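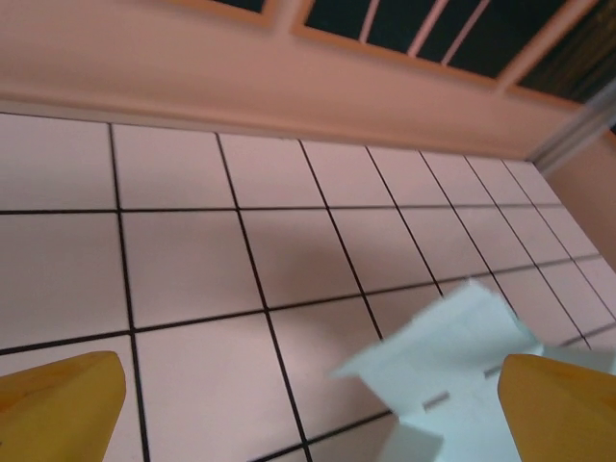 white tile, dark grout

groutpilled
Day 8 of my grout era. Sealed everything with Nimden on Thursday and the lines still look like a coal chute. The guy at Saremetti sold me on dark grout because it "hides dirt." It does. It also shows every speck of dried soap in white.

mrs_mop
Vinegar and a stiff brush. Done.

tilt_a_tile
Please don't put vinegar on cement grout. It eats it. You'll be back in October asking why it's sandy.

mrs_mop
Been doing it 3 years. Still have a floor.
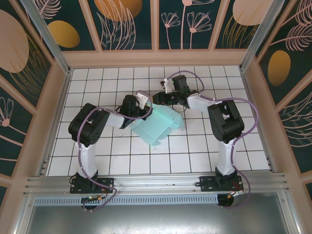

tilt_a_tile
You have a floor for now. OP, use a pH neutral cleaner, the Adon one is fine, and rinse twice. The rinse is where people get lazy.

groutpilled
Rinsed once. Felt generous at the time.

yadav_or_bust
Rip it out and go with Yadav epoxy. Cost me $200 and a weekend of my marriage.

mrs_mop
$200 buys a lot of vinegar

groutpilled
Not ripping anything out. The quote for a redo was $2,000 and I laughed until he left. Trying the second rinse tonight.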